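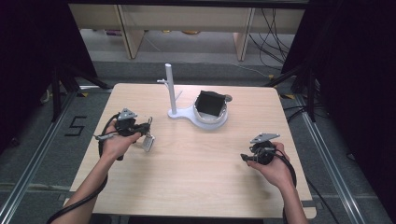
Piras 方桌，浅色木桌面，圆角。桌上的白色支架和圆形托座不随桌发货。

Piras 方桌 浅木色
品牌：Jonda
系列：Piras
状态：有货，浅木色现货，其他颜色见下面

先说重点
桌面方形，边长 95 厘米。浅色木，木纹细，颜色偏淡偏白一点的那种金黄。角是圆的。适合靠墙放、放房间中间也行，两边都能坐人。
要长条桌的别拍这款，去看 Bakano 系列，那个是长的，桌腿也不一样。

价格里含什么
桌面一块
桌腿四条
横撑、螺丝包、内六角扳手
毛毡脚垫一套
说明书（中文，图比字多）

不含
椅子
桌上摆的所有东西
理线槽，要的话单拍，见页尾

桌面
浅木色，近看是细纹，不是大花纹，远看基本一片素色。每张木纹不一样，深一点浅一点都正常，不接受指定纹路。之前有客人要求挑两张一模一样的，挑不了，仓库不拆箱。
两张拼一起用的，下单时备注“拼用”，我们尽量发同一批，色差会小。只能尽量。
表面是哑光清漆。不反光，开顶灯写字不晃眼。缺点是油手印擦慢了会留痕，湿布拧干擦一遍，再干布擦一遍就行。别用酒精，别用钢丝球，别用厨房那种强力去油的。酒精擦过会发白，这个不在保修里。
热杯子请垫杯垫。刚离火的锅不要直接放，放了就一个圈，磨不掉的。
浅色桌面显脏也显灰，想省事的选深胡桃色。不过浅色拍照好看，找小螺丝、小零件也容易看见，做手工的客人买浅色的多。

圆角
四个角都倒圆了，桌沿上下也轻轻倒过一遍边，前臂搭在桌边上不硌。长时间手肘撑着做活的人应该能明白差别。家里有小孩的，圆角比直角放心些，但还是桌子，该看着还得看着。
防撞条不用再贴了，贴了胶揭下来会带漆。

桌腿
四条直腿，退进桌边一点，坐在角上膝盖不顶。腿底有调节脚，地不平的时候拧一下，别拧到头。
高度固定，不能升降。问升降的很多，统一答一下：Piras 没有升降款，目前也没有计划。
老房子地面斜得利害的，调节脚可能不够，自己垫个木片。

尺寸
桌面：95 × 95 厘米
手工测量，不同批次会有一点点出入，做嵌入柜的请收到货再开料，不要按页面数字开。
包装尺寸和毛重看选项下面的弹窗，每批包材不一样，写在这里老是过期。
进电梯之前量一下电梯门。真的量一下。

适合做什么
工作台。单人用很宽裕，手里的工具带线的话，线可以从桌沿直接垂下去，圆边不割线。
吃饭。两个人舒服，四个人可以但盘子得小。
拼图、模型、缝纫（家用机，工业缝纫机不行，振得厉害）。
当展示台。前半块空出来干活，后半块放支架、托座、笔筒之类，桌面够深，手不会老是碰到。
小孩写作业，配高一点的椅子。

不适合
户外，阳台没封窗的也算户外
装台钳、装重型夹具，桌沿会压出印子。一定要夹东西的话垫一块软木板再夹，夹子别拧太死
站在上面换灯泡
直接在桌面上裁纸裁皮，放切割垫。刀痕不保

安装
建议 2 个人装。一个人也能装，就是翻桌面的时候费劲，容易磕角。
1. 地上铺毯子或者用拆下来的纸板，桌面朝下放
2. 四条腿先对孔，螺丝全部带上，先别拧紧
3. 上横撑
4. 螺丝对角拧，拧紧
5. 两个人一起翻过来，抬腿不要抬桌沿……写反了，抬桌沿，不要拽腿
6. 放到位置，晃一下，不稳就调脚
孔位是预打好的，不用电钻。用电动起子的把力度调到最小，拧滑丝了要补配件，配件从 Mirkumow 仓发，慢。
用了一阵子之后再紧一遍螺丝，木头会缩胀，正常。

上门安装：290 元一单，一单最多两张，同一地址同一时间。偏远地区没有师傅，下单前问客服。师傅只装桌子，不帮搬旧家具，不帮打孔走线。

颜色
浅木色：现货，最快发
深胡桃色：预售，6 月一批
白色：停产了，剩几张展示品在 Mirkumow 仓，有轻微使用痕迹，要图找客服
三种颜色结构一样，只是面不一样。腿跟着桌面颜色走，不混搭。有人要浅面黑腿，做不了。

配送
现货从 Mirkumow 仓发，走大件物流，不走普通快递。送货上门，含上楼，没电梯的楼层要加钱，加多少物流那边报，我们不赚这个。
签收前拆箱看四个角！角最容易碰坏。坏了当场拍照，写在签收单上，我们补发桌面，不用整张退。签完字才说的，处理起来慢很多。
外箱有点瘪不一定有事，里面四角有泡沫护着。外箱破洞的一定要看。

保修
结构保 2 年。腿断、横撑开裂、螺丝孔松脱，免费换件。
桌面自然开裂、翘边，保。
烫痕、刀痕、酒精发白、水泡、宠物咬的，不保，可以付费换桌面，价格问客服。
自己改装过的（锯短腿、在桌面上钻线孔）结构部分不再保了，桌面也不保。
保修认订单号，不用留纸箱，不用留卡片。

退货
没装过的可以退，包装要全，运费谁的原因谁出。
装过的只接受质量问题。颜色跟屏幕上看着不一样，不算质量问题，先买色板再决定，色板费下单可抵。

常有人问的
能不能拼成长桌？能，桌底可以加连接片，单买。中间会有一条缝，圆角的地方会凹进去一小块，介意的就别拼。
味道大吗？刚拆有木头和漆的味道，开窗放几天。鼻子灵的多放几天。
桌子下面能不能装抽屉？能装那种夹装的浅抽屉，要避开横撑，螺丝别太长，太长会顶穿桌面，有人顶穿过。
会不会晃？螺丝拧紧、脚调平就不晃。来说晃的，大部份是第 4 步没对角拧。
桌面能不能翻面用？不能，底面没上漆，还有孔。
可以开票吗？可以，下单备注抬头。

配件，单拍
理线槽，夹装，浅木色配白色的好看
连接片，拼桌用，一包两片
毛毡脚垫补充包
色板，三色一套
同色补漆笔，小磕小碰点一下，大坑补不了

页面更新：2022年3月31日，改了上门安装的价格，加了连接片。旧页面上写的送理线槽活动已经结束，截图也不认，抱歉。
深胡桃色到货会在选项里直接放开，不另外通知。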